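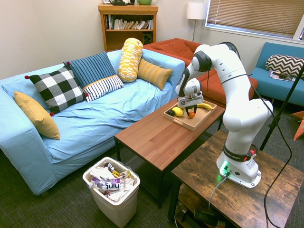
Figure 4. The living room at Nistmont, with the fruit tray on the coffee table.

4.2 Fruit in the living room

In most homes of the Fledura survey the fruit was kept in the kitchen, usually in a deep bowl near the window or the bread. The living room at Nistmont follows another habit. The fruit lies in a rectangular wooden tray with raised edges, and the tray has its place on the coffee table, in the same part of the room as the sofa. We consider this room in more detail than the others, as it shows well how the place of food is connected with the place of sitting.

The room is not arranged in a strict manner. The light blue sofa has a loose, wrinkled slipcover and carries six cushions, of which no two seem to be chosen as a pair: there are stripes, a black-and-white check with red pom-poms at the corners, and a tall bolster in yellow and white. Mustard yellow comes back in two of the cushions, and a rust-orange armchair stands by the back wall. The fruit therefore does not look strange among the furniture. The yellow of the lemon and the banana is already present in the textiles, and a visitor may take the tray at first for a part of the decoration.

This double role of fruit, as food and as ornament, was mentioned in many of the 47 household diaries. Several writers admitted that they did not like to take the last lemon, because the tray would then look poor. One diary from Ibarra notes on a Wednesday that the oranges were "for looking at until the weekend".

The wastebasket belongs to the same question. In Figure 4 it stands before the sofa and is full of crumpled wrappers and papers. In our coding scheme (Skasix, second version) a basket in the living room is recorded as a sign that small things are eaten or opened there, but it does not tell us which person did so, or when. We found it useful to record the basket and the fruit together — a room may have both fresh and packed food at hand.

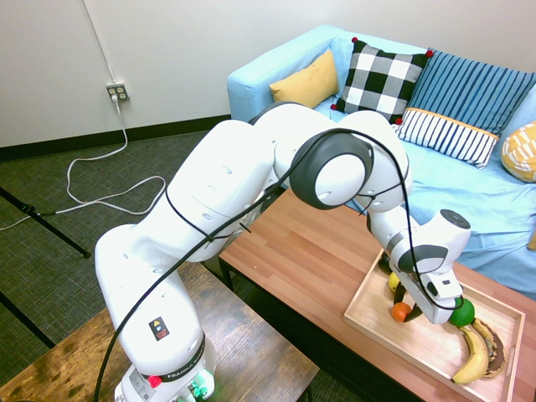
Figure 5. The tray with citrus fruit and two bananas, one of them overripe.

The shape of the container has also some importance. A deep bowl hides the fruit at the bottom, and the diaries speak often about soft pieces which were discovered too late. In a shallow tray the pieces can lie side by side, and their condition is easier to judge. The two bananas in Figure 5 are a clear case: one is bright yellow, the other is covered with brown and black patches. Much of the pale wood remains free, so more fruit could be added without making a pile. We coded such a tray as "sparse", and ripeness was noted for each piece separately.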